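Ticket 205 -- Scheduled posts for Pearce account showing wrong audience
Status: open, waiting on vendor
Raised by: Graciela Acuña, Forkberg
Handled by: Bevan Goodwin, Lanbridge support
Opened: October 2021

Graciela Acuña
Scheduled posts on the Pearce page are going out as public when I set them to followers only. Three of them so far. The preview in Ballell says followers only, the log says followers only, and the live post has the globe icon on it. The client spotted it before I did. Please don't tell me to clear my cache.

Bevan Goodwin
Thanks for this. Could you disconnect the page and reconnect it, then attach the creative for one of the affected posts?

Graciela Acuña
Reconnected. No change, as I expected. Attached. I can't see what the creative has to do with a privacy setting.

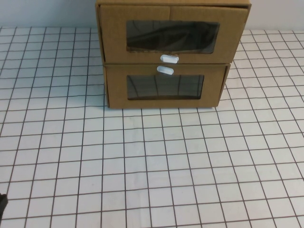 Cardboard drawer unit, two drawers

Bevan Goodwin
The vendor asks for it. Their view is that the audience setting gets dropped when an image is resized on upload. They suggest uploading at the final size.

Graciela Acuña
Tried it. Uploaded at final size, scheduled for ten minutes ahead, followers only. Went out public. Then I did a text-only post and that went out public too, so there goes the resizing theory. What I'd like to know is whether anyone there has reproduced this or if we're just being read a list.

Bevan Goodwin
Fair question. I've set up a test page here and scheduled 7 posts through Ballell, all followers only. 6 came out public. The odd one was the only post I had opened and saved again after scheduling. Could you try the same?
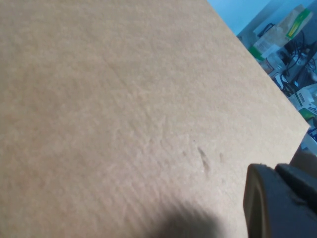 Graciela Acuña
Done, and it held. Saved, reopened, saved again, and the live post is followers only. I wouldn't call that a fix -- one post proves very little, and I'm not doing everything twice for a tool we pay for. Also, the help page on audience settings was last updated in March and still shows the old menu.

Bevan Goodwin
Agreed, it's a workaround. I've sent my test results to the vendor and asked for the priority to be raised. They've replied that it is "under review", with no date.

Graciela Acuña
They said that about the hashtag fault as well. Leave this open. I'm posting to Pearce by hand until I see it work on our own page.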